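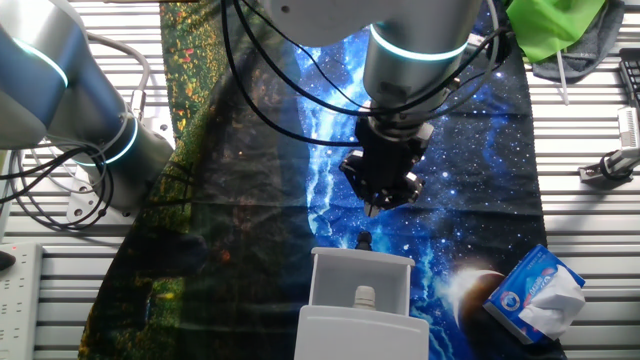 Printed mat, white box open, black plug behind it.

Oct 6, 2022
Madder again, batch two

Right, the second lot of madder came out of the pot this morning and it's so much better than the last one! The first batch was that sad brick-ish brown you get when the bath goes too hot (my fault, I went to answer the door and got talking). This time I stood over it with the thermometer like a nervous parent and kept it under 75 the whole way, and the wool is a proper red. Orangey at the tips where it was floating, but red.

Recipe so I don't lose it again: 600 g Feltmont yarn, scoured the night before, alum mordant with a bit of cream of tartar, left to cool in the pot overnight. Madder soaked separately in warm water in one of my old pairs of tights, knotted at the top. Chalk added to the bath, a teaspoon and then another half because I lost my nerve about the first one. An hour coming up to heat, an hour holding, then lid on and walk away.

Habibur thinks the chalk is doing most of the work and the temperature is me being superstitious. He may be right, our water here is softer than at the old place and I never used chalk there and never got red either. Only way to find out is two small pots side by side, same heat, chalk in one and none in the other. I've put that down for next week if the little hob is free.

Skein weights after drying: the big one is 374 g, and I forgot to weigh the others before I hung them up, so that's that. They're dripping on the floor by the sink, mind your feet.
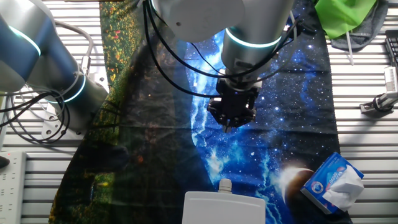
The exhaust bath still has loads in it, so I've kept it in the lidded bucket. Please don't tip it out! I want to put the leftover silk through and see if we get that peachy pink Poppy had on her scarf in March. She swears hers was a third bath with nothing added, but she also can't find her notes, so I'm treating that as a rumour. If it goes mouldy before I get to it then fine, tip it.

Other bits. The Larnerico alum is nearly finished and the new tub is the other sort, coarser, takes ages to dissolve. Use hot water and stir it in a jam jar first. I tipped it straight into the pot and had crystals stuck in the wool, which I then had to pick out with my fingernails.

Light test: I wound 10 cards with the old brown and the new red, half of each covered in foil, and taped them to the inside of the south window. Not touching them until the new year. If the blinds could stay up on that side that would be lovely.

Iron dip on one short length, just a quick in and out. Went a deep plummy brown, really handsome, but the wool feels harsh already and I don't think I'd want it round my neck. Might do for the bag straps.

Still to do: label the skeins, wash the thermometer, ask Poppy whether she wants the tips trimmed off or left orange. I like them orange.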